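Products / Picking Kits / Gallery

Ondcombe Picking Kit – Gallery

The Ondcombe kit is a gripper, a bin mount and the picking software, sold as one package for arms you already own. It is meant for mixed items in a bin, soft and hard together. Setup takes nearly 60 minutes with two people. 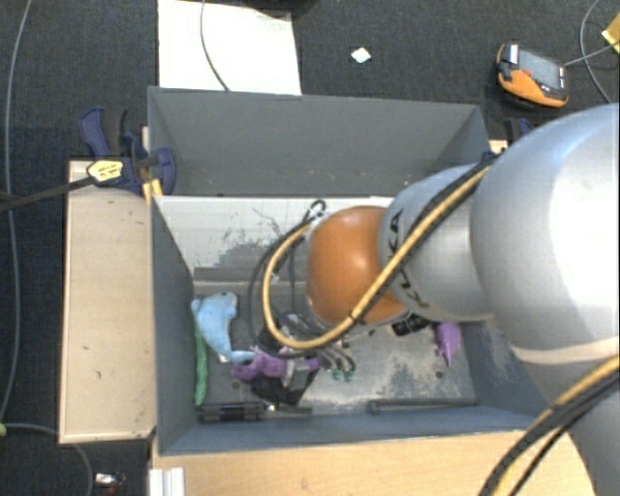 Cuvmont, February

Bin picking on a KUKA arm. Plush toys share the lower compartment with dark metal hinges or brackets, and the gripper points down into the bin. A blue clamp holds the bin to the board – any bar clamp with a decent grip will do.

The kit comes with 30 days of phone support. Spare fingers are sold in packs of 50. For a quote or a demo at the Cuvmont shop, ask for Siu-ming Ko, Tuesday mornings only.

Filed under: Grippers & Kits, Bin Picking

Last updated: February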